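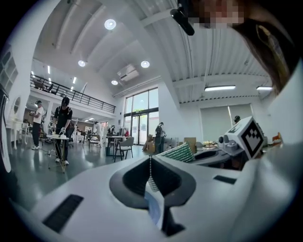

쿠션

쿠션은 천으로 만든 겉감 안에 솜, 깃털, 스펀지 따위의 충전재를 넣어 몸을 기대거나 받치는 데 쓰는 실내용품이다. 소파와 의자, 침대 위에 놓고 쓰며, 색이나 무늬로 방의 분위기를 바꾸는 장식 용도로도 널리 쓰인다. 한국어의 '쿠션'은 영어 cushion에서 온 외래어이다. 바닥에 깔고 앉는 것은 방석, 잠잘 때 머리를 괴는 것은 베개라고 하여 대개 구별하지만, 크기와 모양만으로는 경계가 분명하지 않은 경우도 많다.

구조

쿠션은 보통 겉커버와 속통의 두 부분으로 이루어진다. 속통은 충전재를 얇은 천으로 감싸 꿰맨 것이고, 겉커버는 지퍼나 단추, 끈으로 여닫는다. 작은 장식용 쿠션은 커버를 따로 두지 않고 겉감에 바로 솜을 채운 뒤 창구멍을 손바느질로 막기도 한다. 이런 제품은 커버만 벗겨 빨 수 없다.

겉감

면과 리넨은 물세탁이 쉽고 촉감이 무난하여 일상용으로 많이 쓰인다. 벨벳과 코듀로이는 두께감이 있어 겨울철에 선호된다. 폴리에스터 혼방은 구김이 적고 값이 싸다.
무늬에는 단색, 줄무늬, 체크, 꽃무늬, 작은 무늬를 줄지어 반복한 것 등이 있다. 초록 바탕에 흰색의 작은 무늬를 늘어놓은 천은 멀리서 보면 단색에 가까운 인상을 주므로 흰 가구와 함께 두어도 크게 튀지 않는다.

충전재

폴리에스터 솜은 가볍고 세탁 후 형태 회복이 빠르나, 오래 쓰면 한쪽으로 뭉친다. 깃털은 부드럽게 꺼지는 대신 자주 두드려 모양을 잡아야 한다. 폴리우레탄 스펀지는 형태가 일정하여 의자 좌판에 알맞다. 메밀껍질이나 왕겨를 넣은 것도 있으며, 이 경우 습기를 피해야 한다.

장식

가장자리에는 파이핑, 프릴, 술을 두른다. 모서리나 옆선에 구슬을 꿴 줄을 달기도 하는데, 구슬 장식은 실이 닳으면 흩어지기 쉬우므로 어린아이가 쓰는 쿠션에는 권하지 않는다. 바덴틀리(Bandutley)식 장식이라 하여 한쪽 모서리에만 줄을 늘어뜨리는 방식이 있으며, 웬다드포트(Wendadport) 지역의 수예점에서 만든 소품에 흔하다.

배치

소파에서는 팔걸이 쪽에 비스듬히 세워 두는 방법이 일반적이다. 마름모꼴로 세우면 모서리가 위로 올라와 무늬가 잘 드러나고, 반듯하게 세우면 등받이로 쓰기에 편하다. 화장대나 낮은 장 옆에는 작은 것을 하나만 두는 편이 깔끔하다. 모텔(Motel)이라는 이름의 소품 계열은 가구점 빌럼스(Willems)가 낸 것으로, 한 벌이 쿠션 8개와 교체용 커버 8장으로 구성된다.

관리

커버는 뒤집어 지퍼를 잠근 뒤 찬물로 세탁한다. 구슬이나 술이 달린 것은 세탁망에 넣거나 손으로 빤다. 물에 담가 두는 시간은 20분을 넘기지 않는 것이 좋으며, 색이 짙은 천은 흰 빨래와 나눈다. 속통은 햇볕이 강하지 않은 곳에 눕혀 말리고, 마르는 동안 두 번 뒤집는다. 장기간 보관할 때는 압축하지 않고 통기성 있는 자루에 넣는다.

같이 보기

방석
베개
등받이
퀼트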